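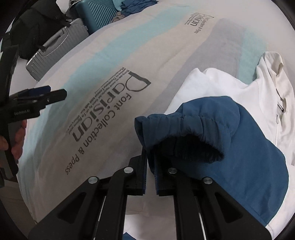

Hand-held grippers, one against the edge of a dark blue garment, and white clothing on a patterned bedsheet.

Bonholm has released version 9 of Vollix, its planning software for two-arm handling of clothing and bedding. The update, out in May, replaces the fixed grasp list with a planner that scores candidate edges — cuffs, hems, collars — on every control cycle.

The perception module was retrained on 1,771 demonstrations recorded with hand-held grippers in 102 bedrooms. Bonholm says printed sheets were a priority, as the previous version often read large lettering as a fabric edge.

Planning time per grasp is now almost 300 milliseconds. Logs can be replayed in Rao, the company's debugging viewer, which shows rejected grasps next to the one selected. Support for Dellari arm controllers remains in beta.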